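Warum ich der neuen Stauanzeige nicht traue

Seit März hängt an der Landesstraße 191 kurz vor Jarnisby eine Anzeigetafel. Sie sagt mir jeden Morgen, wie lange ich bis zur Brücke brauche. Meistens stehen da 15 Minuten. Ich habe nichts gegen Anzeigetafeln, aber ich fahre diese Strecke lange genug, um bei dieser hier skeptisch zu werden.

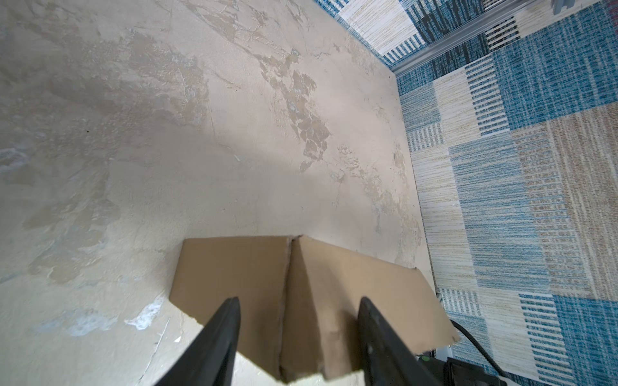
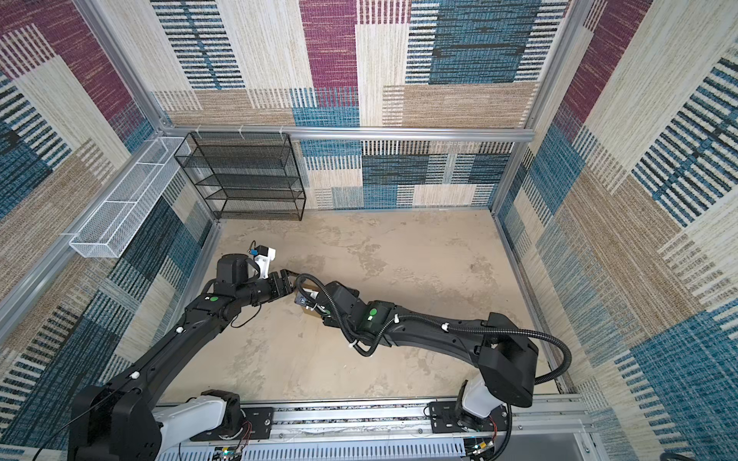
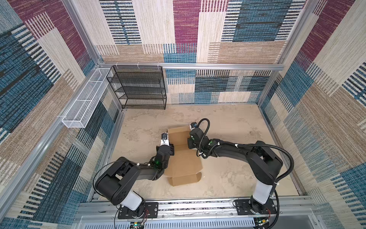

Die Tafel stammt von einer Firma namens Vitach, und laut Faltblatt (lag im Bürgerbüro aus, Hochglanz, sehr viel Himmel) soll sie »den Verkehrsfluss spürbar verbessern«. Wie eine Tafel das machen soll, steht leider nicht drin. Zwischen dem Standort und der Brücke gibt es genau eine Abzweigung, und die führt zum Kieswerk. Wer die Tafel sieht, kann also lesen, dass er gleich im Stau steht, und danach steht er im Stau. Die Information ist richtig, nur kommt sie an einer Stelle, an der man mit ihr nichts mehr anfangen kann.

Sinnvoll wäre sie vor dem Kreisel gewesen. Dort könnte man noch über die Dörfer ausweichen, was den Dörfern freilich auch nicht gefallen würde. Vielleicht war genau das der Grund, sie dahinter aufzustellen. Dann soll man es aber bitte hinschreiben und nicht von Verkehrsfluss reden.

Interessant wurde es für mich erst vor ein paar Wochen, als hinter der Brücke ein Lieferwagen und ein Pkw zusammengestoßen waren. Zum Glück nur Blech, wie man später lesen konnte. Ich stand gegen halb acht am Kreisel und sah, dass sich weiter vorn nichts mehr bewegte. Die Tafel sagte 15 Minuten. Eine Dreiviertelstunde später war ich am Kieswerk, noch immer auf der falschen Seite der Brücke, und hatte reichlich Zeit, mir zu überlegen, woher so eine Tafel ihre Zahlen bekommt.

Auf meine Mail an Vitach bekam ich eine freundliche Antwort, die mit meiner Frage wenig zu tun hatte. Die Fahrzeiten würden »aus mehreren Quellen zusammengeführt und geglättet«. Geglättet ist ein schönes Wort. Wenn man einen Unfall lange genug glättet, ist er irgendwann ein etwas zäher Morgen.

Jetzt kommt natürlich der Einwand, man könne ja eine App benutzen. Mache ich. Ich habe Hudo auf dem Telefon, ein Kollege schwört darauf, und an normalen Tagen liegt sie tatsächlich näher an der Wahrheit als die Tafel. An dem Morgen mit dem Unfall schickte sie allerdings alle, die sie benutzen, gleichzeitig auf den Wirtschaftsweg hinter dem Ó Súilleabháin. Für Auswärtige: Das ist der Pub am Ortsausgang, und der Weg dahinter ist so breit wie ein Trecker. Als von der anderen Seite ein Trecker kam, war die Sache entschieden. Ich konnte das von der Hauptstraße aus ganz gut sehen und war zum ersten Mal an diesem Tag zufrieden mit meiner Spur.

In den Kommentaren unter der Unfallmeldung ging es dann wie immer los. Die einen wollen die Brücke zweispurig, die anderen wollen einen Blitzer, und einer wollte wissen, warum die Polizei für eine Unfallaufnahme überhaupt so lange braucht. Ich habe auch keine Ahnung, wie lange so etwas dauern muss. Ich würde nur vermuten, dass Leute, die mit Warnweste auf einer Landstraße herumlaufen, sich dort nicht länger aufhalten als nötig.

Beim Blitzer bin ich hin- und hergerissen. Wer morgens auf der Brücke rast, muss vorher eine Lücke gefunden haben, und dafür hätte er fast schon einen Preis verdient. Abends sieht das anders aus. Da ist die Straße frei, und man wird mit Tempo 70 überholt, als würde man parken. Gemessen wird aber, soweit ich es mitbekomme, gern vormittags, auf der Geraden, bei gutem Wetter. Über die Auswahl dieser Uhrzeit darf sich jeder selbst Gedanken machen.

Was mich an der Diskussion stört, ist diese Sicherheit auf allen Seiten. Im Faltblatt heißt es, die Strecke werde an Werktagen von mehr als 1000 Pendlern genutzt. Kann sein. Wie das erhoben wurde, steht auch da nicht, und ob Leute mitgezählt sind, die nur bis zum Kreisel fahren und dort zum Bäcker abbiegen, wüsste ich gern. Für die Frage, ob eine zweite Spur über die Brücke gehört, ist das nämlich kein kleiner Unterschied. Eine breitere Brücke würde außerdem direkt auf die Ampel am alten Bahnhof zulaufen, und die bleibt einspurig. Dann steht man eben nebeneinander.

Ich habe über die letzten Wochen ein bisschen darauf geachtet, wann es wirklich klemmt. Keine Statistik, nur mein Eindruck vom Fahrersitz aus: schlimm wird es, wenn die Schulbusse an der Haltestelle vor der Brücke halten und hinter ihnen alles zum Stehen kommt. Eine Haltebucht gibt es dort nicht. Früher gab es mal eine, die wurde beim Umbau des Gehwegs gleich mit eingeebnet. In den Ferien läuft es dagegen erstaunlich gut, und die Tafel zeigt trotzdem ihre 15 Minuten. Geglättet halt.

Eine Haltebucht wäre vermutlich billiger als eine Tafel. Genau weiß ich es nicht, zum Preis der Tafel habe ich nirgends etwas gefunden, und auf die zweite Mail kam von Vitach nichts mehr. Ich will auch niemandem unterstellen, dass da etwas faul ist. Mir kommt es nur so vor, als ließe sich eine leuchtende Anzeige beim Einweihungstermin besser fotografieren als ein Stück Asphalt mit einem Bordstein drum herum.

Noch ein Wort zur Rettungsgasse, weil ich an dem Morgen ziemlich weit vorn stand. Sie hat funktioniert, jedenfalls in dem Abschnitt, den ich sehen konnte. Links an die Mittellinie, rechts halb auf den Grünstreifen, und der Streifenwagen kam durch. Hinter ihm fuhr dann prompt ein SUV her, dessen Fahrer offenbar dachte, die Gasse sei ein Angebot. Er kam 2 Autolängen weit und wollte anschließend wieder hineingelassen werden. Das hat eine Weile gedauert.

Ich fahre inzwischen einfach früher los. Um kurz nach halb sieben ist die Brücke leer, der Bäcker am Kreisel hat schon auf, und ich sitze dann eben mit einem Kaffee auf dem Parkplatz und warte, bis das Büro aufmacht. Als Verkehrskonzept taugt das wenig. Wenn alle es so machen, ist der Stau um kurz nach halb sieben.

Im Herbst soll es eine »Auswertung der Pilotphase« geben. Falls die öffentlich ausliegt, hole ich mir ein Exemplar und schreibe hier, was drinsteht. Wer auch auf der 191 unterwegs ist und auf der Tafel schon mal eine andere Zahl gesehen hat, gern in die Kommentare, am liebsten mit Uhrzeit.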